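Handheld gripper tips: Skonix pads or Kang pads?

Started by torvik_e, 10/21/20

torvik_e
I need to pick one set of fingertips for a cloth folding job. Same handheld tool, same camera, two kinds of pad. The Skonix ones are softer. The Kang ones cost less and seem stiffer. I ran 300 picks with each on folded shirts and towels. Skonix dropped 7, Kang dropped 2. I expected it to go the other way.
Eskil Torvik

flatbelt
What was the closing force? Soft pads roll under if you squeeze too hard, and then the edge of the cloth slides out. I'd lower it and run the set again before buying anything.

torvik_e
Same force for both. I can try lower.

mossgate
I don't agree with flatbelt. We went through this in March with Zanano tips and force made no difference. Glue did. Once a corner lifts, the pad shifts on every grasp. Post a view from the tool camera with the jaws open.

torvik_e
Jaws open over the bench, cloth off to the right:

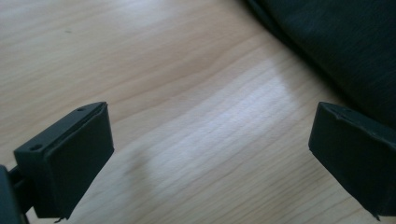 Reply 5
mossgate
Look at the bottom of the left tip. There's a ragged bit hanging below the pad. Could be rubber or could be adhesive, but I'd take that pad off and redo it before trusting either number.

flatbelt
One loose flap doesn't explain five extra drops. I still say force. The glare on the table would bother me too if you track from that camera.

torvik_e
Tracking is done from the overhead camera. I'll reglue first, then do the lower force as a separate run.

padlock835
Flandudach sells tips with screw-on pads, if you get tired of glue. They are heavier.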